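# Sim-only training for mobile pick and place: does the Turnumo result hold up?

**gripless_in_mundville**

I've been asked to recommend whether our shop should try training a mobile arm policy in simulation only, with no real robot data at all. The paper everybody at work keeps forwarding me is the Turnumo one. If you haven't read it, the short version is that they trained on 3182 simulated episodes in procedurally generated rooms, then put the policy on a real base and arm and ran 300 trials in homes it had never been in. It got the object in 201 of those. The claim in the abstract is that "visual diversity in simulation replaces real demonstrations for household fetching."

I don't buy it yet, and I'd like somebody to tell me where I'm wrong or where I should push harder.

My first problem is the baseline. There's one comparison with a policy trained on real data, and that policy got a much smaller set of demonstrations. So of course the sim one wins. What would have happened with the same number of hours of human effort on each side? Building the room generator took a team a long time, and that labor isn't in the table anywhere.

My second problem is the rooms. I downloaded the Turnumo scene pack and stepped through the wrist camera view for a while. The textures get shuffled a lot, so you'll see marble tile in one episode and carpet in the next. But the rooms themselves are nearly bare. You get walls, a baseboard, a wall plate, and one stool, and the lighting is so even that you could miss that there's any lighting at all. I live with two kids and a dog. I don't own a wall that looks like that.

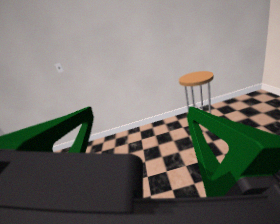
I also wonder how much the policy leans on seeing its own fingers. They're bright green in the sim and they take up a big share of the wrist view. On the real robot they printed the fingers in a matching green, which I only found out from the supplement. Isn't that cheating a little? It's fine as engineering, but then don't tell me you randomized the visuals. The one thing always in view was held fixed on both sides.

Specific things I'd like to know:

- Has anybody outside the original group rerun this on their own hardware?
- Is 201 out of 300 any good for this kind of task? I can't tell from the paper how hard the objects were.
- Does the sparse furniture matter, or am I getting hung up on looks?

We have one mobile base, a six-axis arm and a two-finger soft gripper that is *not* green. Budget is small. I'd rather collect real demos for a month than spend it fighting a renderer, but I'll change my mind if there's a good case.

---

**adumberg_lab_rat**

I was part of a rerun at Adumberg, so I can speak to the first item. We never wrote it up properly because the outcome was muddy, and muddy outcomes don't get written up. Take this with as much salt as you like.

We used the released weights first, no retraining. Performance was poor, and most of it came down to the camera mount. Our wrist camera sat a little higher than theirs and tilted farther forward, so the fingers showed up lower in the view. You wouldn't think that would matter to something trained on that many episodes, but the camera pose was jittered only a tiny amount during training. Once we shimmed the mount to match theirs, grasps started to land. We then retrained with wider camera jitter and got a policy that was less fussy about the mount and slightly worse at everything else. I still don't know whether that's a real tradeoff or whether we stopped training too soon.

On the fingers, you're right to be suspicious, though I'd put it differently. I don't mind a matched gripper. You own the gripper, you can print it in any color you want, and there's no reason to make the policy guess what its own hand looks like. What bothers me is that the paper's ablation on "gripper appearance" only swaps the green for other bright solid colors. They never try a dark finger against a dark floor. We did, with black fingers on a real black-and-white tile floor in a hallway, and it was ugly. The hand would close early, well short of the object. Our guess was that it had lost track of where the tips were. I can't prove that. We looked at saliency maps for a week and they'd support nearly any story you wanted to tell.

On the bare rooms, I think you're half right. The scene pack has a range, and the near-empty rooms are one end of it. The paper argues that the bare ones teach the approach phase, getting the base to drive toward a single thing and stop at a sensible distance, and the cluttered ones teach picking. That sounds reasonable and there's no experiment behind it. They didn't train without the bare rooms to see what broke. I asked for the room-by-room training mix and got a polite answer that didn't include it.

As for whether 201 of 300 is good: look at how a trial is defined. The operator places the robot "facing the target area." If you've ever run one of these, you know how much work that phrase is doing. A robot that starts out pointed at the thing has skipped the hard half of the job. We began ours from a doorway, at whatever angle the base happened to be in, and the early failures were nearly all search failures. It would swing around, find a plain wall, and sit there looking at it.

If I were in your position, with one robot and little money:

1. Measure your camera pose carefully and put that exact pose in the sim before you do anything else.
2. Run the released weights for an afternoon. Expect to be disappointed, but write down *how* it fails.
3. Collect a small set of real demos in your own space and fine-tune on them.
4. Hold back a room you never trained in, and test there from bad starting angles.

That third step isn't in the paper at all, and it helped us more than any amount of extra rendering. I know that goes against the headline. I'd love to see somebody do it with proper controls.

---

**torque_and_toast**

sim is fine, people have been using it for years. the complaints about textures are always from folks who haven't tried it. just randomize more stuff. put more furniture in if you think there isn't enough, the generator is open and it's a config file. also get green tape and put it on your fingers lol

two thirds success is great for a robot btw

> **gripless_in_mundville** replied: Great compared with what? That's what I was asking. And more furniture isn't just a config change as far as I can tell, because the collision meshes for the big pieces aren't in the release.

> **torque_and_toast** replied: oh, didn't know about the meshes. you can use the Abou Zeid furniture set, it loads with some warnings

> **adumberg_lab_rat** replied: It loads, but check the scale on the chairs. Ours came in too large and we trained overnight before anyone looked at a render.

---

**slowpoke_controls**

I want to add something on the statistics, as the other answers cover the hardware side better than I could.

The 300 trials aren't 300 separate tests in the sense you'd want. If you go to the appendix, they ran many trials per home, with the same objects in nearly the same spots. Trials in one home tend to rise and fall together. If the kitchen has good light and a plain counter, the policy does well there all day. If the living room has a glossy floor, it does badly all day. So the number of homes is what should drive your confidence, and the paper reports its error bars as if every trial stood alone. Redo them by home and they get a good deal wider. I did it from the per-home plot with a ruler, so I won't quote my figures here, but the gap between their full method and their version with fewer textures stopped looking convincing to me.

The gap with the real-data baseline survives, for what it's worth. But you already pointed out what's wrong with that baseline.

There's also the matter of 2 random seeds. Each policy was trained twice and the table shows the mean. With two runs you can't say much about spread, and in my own work I've seen the same code with a different seed lose a big chunk of its success rate. I would not pick a method for a company on that.

None of this means the result is false. My own read is that training on simulated wrist views transfers better than I'd have guessed a few years ago, and that the word "replaces" in the abstract isn't earned. "Reduces the need for" would have been safe, and I'd have had nothing to complain about.

For your decision, try splitting the month. Spend the first part on demos, since you know they'll be useful whichever way it goes. Then fine-tune from the released weights and compare against a policy trained from scratch on the same demos. Use the same rooms, the same starting poses, and have someone who doesn't know which policy is loaded reset the objects. If the sim-trained start doesn't beat scratch by a margin you can see without squinting, drop it.

> **gripless_in_mundville** replied: This is the comparison I'll propose. I hadn't thought about blinding the resets. I went back to the appendix and you're right about the repeats per home, I'd read straight past it. Leaving this open in case anyone has the training mix, and I'll post our numbers in September if the arm cooperates.

> **slowpoke_controls** replied: Please post them even if they're boring.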